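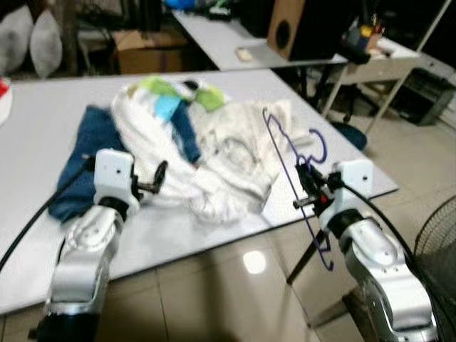 October, ten to seven in the evening, tea going cold beside me. The big clothes sort has begun!! I have been promising myself this since the weather turned, and today I finally pulled out everything that had been squashed into the bottom of the wardrobe and made a start. The white table is the perfect place for it, so much better than the bed, where everything slides off and I end up sitting on it. First up was the pale heap: the white thing with the lime-green patches on it (I had completely forgotten how bright that green is, it's glorious), something cream all crumpled up next to it, dark blue at the other end, and one of the purple hangers. I do love those hangers. I know a hanger is a hanger, but a purple one cheers up a rail no end, and I want the whole rail done in them by Christmas.

The plan, so I remember it tomorrow: tops on hangers, jeans folded, anything with a hole into the mending bag. The mending bag is the old Brinkmann one with the broken zip, which is itself mending, I suppose, but let's not go mad.

I got the hangers from Clustura, a pack of 26, and I've already decided I need another pack. They are thin enough that you can get so many more on the rail than with those great chunky ones I had before, and things hang beautifully on them. I tried my good navy blouse on one last week and it looked like something in a shop window. Order number ends 3901 if I need to ring them, I'm writing it here as I'll only lose the slip.

Jeans next. I am a recent convert to folding jeans in thirds, standing up in the drawer like files. You lay them flat, one leg over the other, tuck in the pointy bit at the seat so you've got a straight edge, then fold up from the hem. It takes a couple of goes to get them to stand but oh, when they do! You can see every pair at once. I used to have them in a stack and wore the top two for about a year.
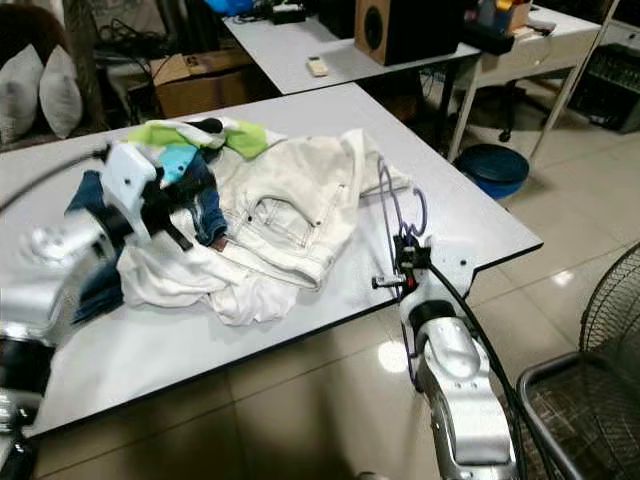 The off-white pair are definitely staying. I nearly talked myself out of them in the summer (they show everything, one cup of coffee and you've had it) but they go with all my jumpers and the denim is lovely and thick. Dark blue ones staying as well, obviously. White T-shirts I am being stricter about. Nobody needs as many as I've got, and the ones with grey collars can go for dusters. I did want to keep the very soft one from the Zaltuvine weekend even though it's gone a funny shape, so that's a pyjama top now. Promoted!

Things I had forgotten I owned: the green and white one, two belts, a scarf still with its label on, and a swimming costume that I have been looking for since June. I bought a new one in July. Typical.

Smell of the drawer was a bit musty so I wiped it out with warm water and a drop of vinegar and left it open to air. New liner paper going in tomorrow, the Niltell one with the little leaves, which I've been saving for no reason at all. It's 263 cm to the roll, and with 3 drawers to do I think I can just squeeze it out if I cut carefully and don't fuss about matching the leaves at the back.

Still to do: the jumpers (dreading it, excited about it), socks, the top shelf. Must look for the lavender bags as well, they might be in with the Christmas things. And I want to move the rail nearer the window so I can tell black from navy in the mornings, I went out in odd socks twice last month and only noticed at lunch.

Back aches a bit, in a nice way. Going to heat up the soup, then do one more go at the jeans before bed, I want to see that drawer full.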